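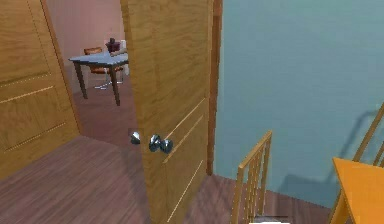
Cledwyn Jarman

Gonatero 2 film poster frame

The Gonatero 2 is a wall-mounted light box for single-sheet film posters. It replaces the first Gonatero and takes the same wall bracket. The front opens on a hinge along the top edge, so posters can be changed without taking the unit down.

Weight without poster: 14 kg
Depth: 64 mm
Light source: LED, edge-lit, not dimmable
Lamp modules: 2, replaceable
Front sheet: clear acrylic, matt on request
Supplied by: Foulkes

Double-sided prints give the most even colour. Single-sided prints can be used but look darker when lit. Trim nothing; the clamp strips cover the white border.
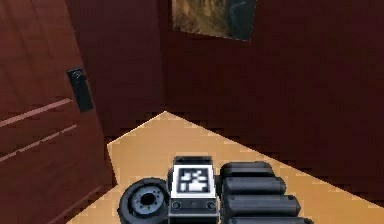
Ordering

Price is £167 per unit, excluding delivery. The Redero timer is sold separately and fits both versions. Orders placed in March are sent out in April.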